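Notes for the Lotstead talk, May. 3 slides of text, then the picture stays up for questions.

**Opening**

Say good afternoon, say who I am (Dulce Robles, Drenholm). Thank Kedir for sorting the room.

The question I was given is whether a machine can do the chores yet. My short answer is some of them, some of the time, with a person nearby. Ask who has a robot vacuum. Ask who still owns a broom.

**Slide 1: what works now**

- Floors, if they're clear.
- Moving trays along a fixed line. The Gebreyes bakery has done this for years and hardly talks about it.
- Sorting parcels of the same few sizes.

All of these have one surface, one kind of object and little to go round. A kitchen has none of that.

**Slide 2: what we tried**

We ran Jadel, our control program, on kitchen chores in simulation. 9 chores, 3862 attempts. Open a door, shut a drawer, put a cup on a shelf, and so on. It finished 763.

Pause here. People will want to work out the percentage. It's just under 20.

Most of the failures came before anything was touched. The arm stopped short, or came in at a poor angle and couldn't get its fingers round the handle. Shutting things went better than opening them. A push can be sloppy and still work.

Mention that a simulated cupboard never sticks and never has a tea towel hanging off it. Expect worse in a real house. Hòa Lưu has the table by chore if anyone asks; don't read it out.

**Slide 3: shops**

Shelf filling comes up every time. Points to make:

- Tins and boxes are close to possible. Bags of salad aren't.
- Speed matters more than in a home. A person can't wait in the aisle while the arm thinks.
- Somebody has to deal with the dropped jar.

If time is short, skip the bit on price tags.

**Closing**

Don't promise a year. Last time I said one and had it read back to me.

Say that I'd buy a machine that did one chore every day without being watched, and that I'd pick emptying the dishwasher. Then put the last slide up: a simulated gripper, open, close to a large mauve panel. Leave it up and take questions.

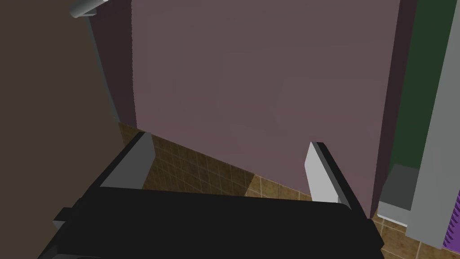

Tsehay Adugna asked whether one chore in five was worth having at all, and said she would sooner have a machine that did the bins properly and left the kitchen alone. She also wanted to know who pays when it breaks a plate.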